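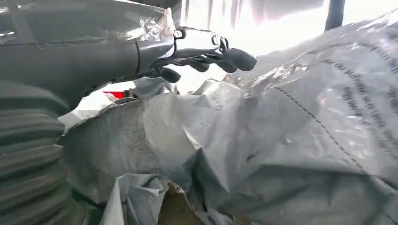
Stakcombe Allotment Rainfall Notes

Hello, and thanks for looking. This folder holds the rainfall readings I've kept at my plot in Stakcombe, plus a smaller set from Osley, a bit further up the valley. I started because I was fed up with the forecast telling me it had rained when my beans said otherwise, and then I got rather hooked (it happens!).

There are 3,000 readings altogether. Most are mine. The Osley ones come from Orhun Coşkun, who gardens up there and has far better handwriting than I do, so if you find a typing error in his file it's my fault and you should tell me.

What's in the folder

stakcombe.csv – my readings, one row per day
osley.csv – Orhun's readings, same layout
gaps.txt – the days we missed and why, where I can remember
notes.txt – odds and ends, mostly about slugs

The columns

date – day, month, year, in that order
rain_mm – what was in the gauge, in millimetres
time_read – when I looked at it
sky – one or two words, very much my opinion
comment – often blank, sometimes a moan

A blank in rain_mm means I didn't look. A zero means I looked and the gauge was dry. Please don't mix them up when you add things together, as I did exactly that in my first summary and gave Stakcombe a drought it never had.

How the readings are taken

We both use a plain plastic tube gauge, fixed to a post and read at breakfast time. Mine stands 30 cm off the ground, well away from the shed. Orhun's is a touch more sheltered than I'd like, with a hedge on the west side, and I suspect it reads low when the wind gets up. I haven't tried to correct for that. Snow gets brought indoors, melted and measured as water.

Known problems

I moved my gauge in June after the plum tree got too big for its boots, and the readings either side of the move may not match very well. I've marked the change in the comment column.

There were 6 days when the tube had a crack in it. I left those blank.

The sky column is no good for anything serious. "Grim" covers a lot of weather.

Using it

Help yourself. School projects, pretty charts, settling an argument with your neighbour – all fine by me. If you put it somewhere public, a mention of Stakcombe and Osley would be lovely, and please keep Orhun's name with his file.

Changes

Version 2, 22 December 2024: added the Osley file, fixed the dates that had gone in back to front, and split the gaps out into their own list.
Version 1: my readings only, with the drought mistake in the summary. Please bin it if you still have a copy.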